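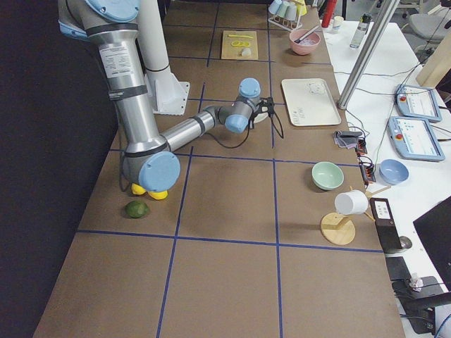 Hedegaard Auto Group, dealer council
Minutes, October meeting, 9:30 a.m.

Chair: Aksel Hafstein. Apologies from the Dovcombe branch. Minutes of the previous meeting approved with one correction: item 4, "leased" should read "financed."

1. Sales
New vehicle registrations for the quarter were 352. The Plitov hatchback accounted for most of the shortfall against plan. Wagon orders were level. The factory has confirmed that the current trim list carries over to spring.
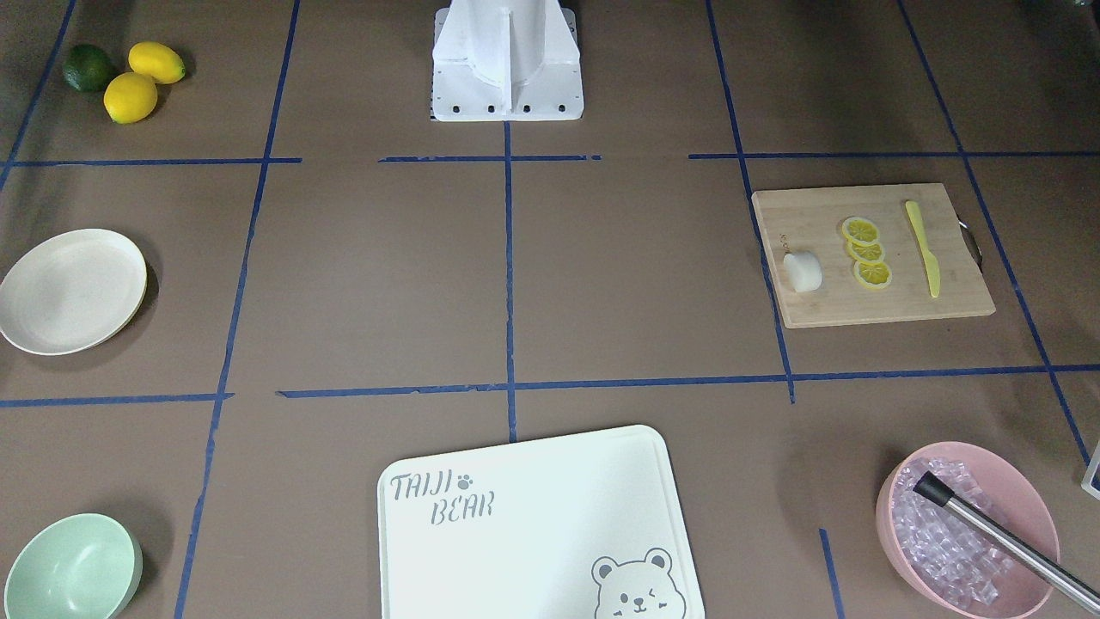
2. Stock
There are 27 unsold prior-year sedans across the branches. Agreed to move them to the Lostatano lot and price them as one group. Transfer paperwork to be filed by each branch before the cars leave.

3. Warranty claims
Claims on the rear wiper motor remain open. The factory is asking for the failed part with every claim. Branches are to tag parts with the last six digits of the VIN and hold them for up to 34 days.

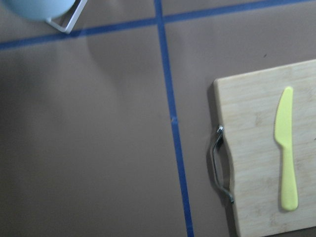 Dovcombe's returned parts had no tags. Service manager to resubmit.

4. Demonstrators
Each branch may register 3 demonstrators. Mileage limit unchanged. Request for a fourth at Lostatano deferred.

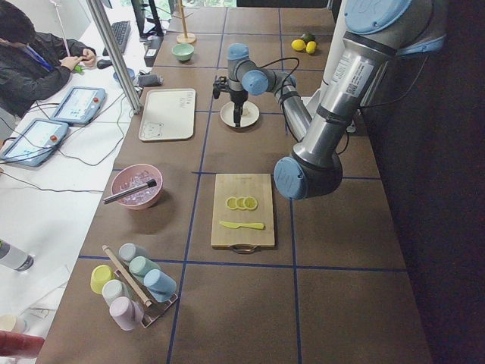 5. Other business
Key cabinet audit forms are overdue from two branches. The used car appraisal sheet will be reissued with a separate line for tire depth.

Meeting closed 11:10 a.m.

Actions
Stock transfer list: A. Hafstein
Wiper motor claims: Dovcombe service
Appraisal sheet: used car desk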